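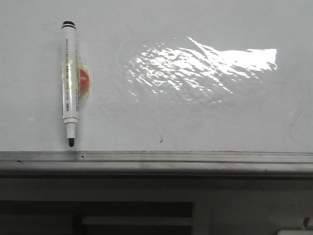
Nathalie Verbeke wrote to ask why a department that wants one robot arm is told to budget for a workcell, and whether the arm could simply be ordered now and the remainder settled later. Her question reaches this office in one form or another every July, when equipment requests open, and the answers below have been expanded accordingly.

The arm can be ordered alone. The Equipment Planning Office at Endau advises against it. An arm without grippers, mounting hardware, a work surface, cameras and a trained operator cannot be put to use, and its warranty period begins on delivery whether or not the rest has arrived. Requests that list the full workcell are reviewed faster and are seldom returned for correction.

# Frequently Asked Questions: Planning and Budgeting for Robotic Workcells

Last revised 2 December 2025

## Before You Apply

### Who may submit a request?

Any department, laboratory or teaching unit at Endau with its own cost center may submit a request. Joint requests are welcome. One unit must be named as the owner and will carry the maintenance charges after the first year.

### What counts as a workcell?

For budgeting purposes, a workcell is everything needed to carry out one defined kind of task at one station. This normally includes the arm or arms, end-of-arm tooling, mounts, cabling, the table, cameras, the control computer and any fixtures that hold the work in place. Items that are used up, such as tape, markers and replacement pads, are budgeted separately under consumables.

### How should the task be described?

Please describe the task in one or two plain sentences, and state the smallest object the equipment must handle. "General manipulation research" is not sufficient. "Picking up a whiteboard marker and writing single numerals on a flat sheet" is. The reviewers use this sentence to judge whether the payload, reach and gripper type make sense together, and a vague one will delay the request.

### One arm or two?

Many tabletop tasks can be done with one arm. A second arm is justified when one object must be held while another is worked on, or when an object has to be passed from one gripper to another. Applicants should bear in mind that a second arm affects more than the purchase price. It also requires a larger table, a second set of tooling, additional cabling and a revised risk assessment.

## Preparing the Budget

### What are the budget lines?

The request form has 11 lines. All of them must be filled in, with a zero where nothing is needed:

1. Arm or arms
2. Grippers and finger sets
3. Mounts and brackets
4. Table and work surface
5. Cameras
6. Control computer
7. Cabling and power
8. Guarding and emergency stop
9. Fixtures and task materials
10. Training
11. Spare parts and first-year service

### Which lines are most often underestimated?

Lines 2, 7 and 11. Fingers and pads wear, and the set supplied by the manufacturer may not suit the objects in question. Thin tools with round barrels, such as pens and markers, call for fingers that close evenly along their length, and a unit may try more than one shape before settling. We recommend that every request include at least 2 complete finger sets per gripper. 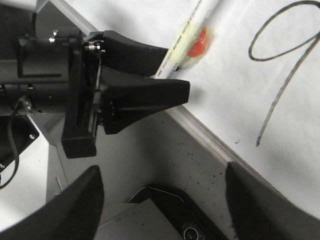 Cabling is underestimated for a different reason. Quotations usually cover the standard lengths, measured for an arm on its own pedestal. Once an arm is mounted on a table, with a camera near the wrist and a connector on the gripper, the standard lengths may be too short, and a cable that pulls tight at full reach will fail early. Please measure the planned layout with the arm extended before accepting a quotation, and allow slack for every joint the cable crosses.

### May we build fixtures ourselves?

Yes. Early fixtures are often made from tape, magnets and whatever is in the supply cabinet, and the office has no objection to this during a trial period. A modest sum on line 9 is appropriate. If the station will be used for teaching, or by anyone outside the owning unit, permanent fixtures should be budgeted from the start – the safety review will ask for them.

### Does the work surface matter?

It matters more than most applicants expect. Glossy surfaces return strong reflections from ceiling lights, and these can interfere with camera-based positioning. Where a whiteboard or another shiny panel forms part of the task, please add either adjustable lighting or a matte alternative to line 4. The cost is small at the planning stage and considerably higher after the cameras have been installed and calibrated.

### Is there a minimum amount?

Requests below $1,112 are treated as ordinary supplies and go through the unit's own purchasing account. Spare finger sets, single brackets and replacement cables usually fall under this amount and do not need our approval. A larger purchase may not be divided into smaller orders to stay below it.

## Suppliers and Quotations

### Which suppliers may we use?

Two suppliers hold framework agreements with Endau. Zovmont provides arms, grippers and controllers. Plinderum provides tables, mounts, guarding and installation. Either may be contacted directly for a quotation, and no tender is needed.

Other suppliers may be proposed. In that case, please attach two competing quotations and a short statement explaining why the framework suppliers cannot meet the need.

### Can we mix equipment from different makers?

This is permitted. The request must then name the person who will be responsible for making the parts work together, and must set aside time for that work. Mixed systems have taken longer to bring into service at Endau than single-maker systems, mainly on account of adapter plates and control software.

### Is used or borrowed equipment acceptable?

Used equipment is acceptable with a service record. The Veres Workshop will inspect a used arm before purchase and issue a written note on its condition. Gyula Veres schedules these inspections and should be given seven working days' notice.

Borrowed equipment does not require a purchase request, but it must be entered in the inventory and covered by the unit's insurance for as long as it is on the premises.

## Review and Delivery

### How long does the review take?

Complete requests are reviewed within 7 weeks. The period starts again if a request is returned with missing lines. Delivery times are set by the supplier and are not included.

### Who reviews the request?

Tímea Fekete reads the technical section and Mawuli Acheampong the budget. Safety questions go to Tímea Virág. As two of these reviewers share a first name, please use surnames in correspondence.

### What happens if prices change after approval?

The approved total stands. Money may be moved between lines 1 and 9 without further approval. Lines 10 and 11 may be increased but not reduced. In past years, training was the first item to be cut when a quotation rose, and several stations then stood idle until operators could be trained from other funds.

### May a purchase be made in stages?

Yes, if the stages are shown in the original request. A common arrangement is to purchase one arm, one gripper and the full table in the first stage, and the second arm in the following budget year. The table and power supply should be sized for the final layout – replacing a table later means dismounting and recalibrating everything on it.

### Where should questions be sent?

Questions may be sent to the Equipment Planning Office through the internal mail form, under the heading "Workcells." Please include the cost center and, if one has been assigned, the request number.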